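What I Brought Home From the Robot Open Day (Mostly Kitchen Tips!)

My neighbor Faustine Poulain had a spare ticket to the May open day at Jorketti, and I said yes before she'd finished asking, partly because there was coffee promised and partly because I have always wanted to see a robot do something I do myself every day of my life. I have been cutting, lifting and plating cake for a good long while now, and I figured I'd have opinions. I did! I also came home with a page of notes on the back of the program, and they turned out to be nearly all about snack tables.

Keep your baskets for the sturdy things

The demonstration I stayed longest for was a snack counter with two robot arms behind it. The young man running it, Thijs Hoekstra, was very patient with my questions (I had plenty). He told us they had practiced the pick-ups 747 times before letting the public in, and I thought of my first dinner party and felt a little envious. Sponge cake is a soft thing to get hold of, whoever you are. At home I line a wicker basket with a folded napkin before any cake goes in, and I bring each slice up from underneath with a wide spatula. If you have to pinch, pinch at the crust side and go slowly.

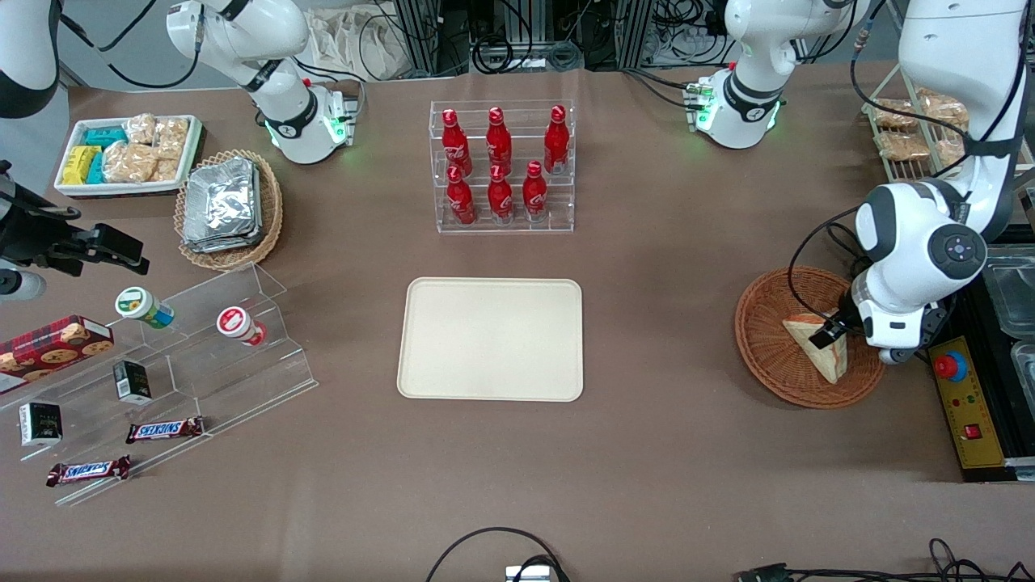 Set the empty tray in the middle

I have always put my serving tray wherever there was a gap left over, usually at the far end next to the napkins, and then spent the evening reaching across people. Having the empty tray in the center, with the food arranged around it, makes so much more sense. Put it down first, before a single dish comes out of the kitchen, and build the rest of the table around it. One with a raised rim is best if you're carrying it to another room, especially with rolling things like grapes.

Let the back row stand taller

Bottles in two tiers, three up and three down, and the back row sits higher than the front! I came straight home and tried it in my pantry with an upturned loaf pan under a dish towel, and it does very nicely for spice jars. If you'd like the clear acrylic kind, measure your shelf height with a bottle standing on the upper step, cap included. I forgot the cap.

One kind to a basket

Small wrapped snacks behave better when each sort has its own spot. In a long tray I stand the bars at one end and let the bags fill up the rest, and anything in foil gets a bowl to itself. For a crowd I put out half and keep the other half in the cupboard, then top up when the tray starts to look thin.

Faustine wants to go again next year, and I've told her I'm bringing my own spatula.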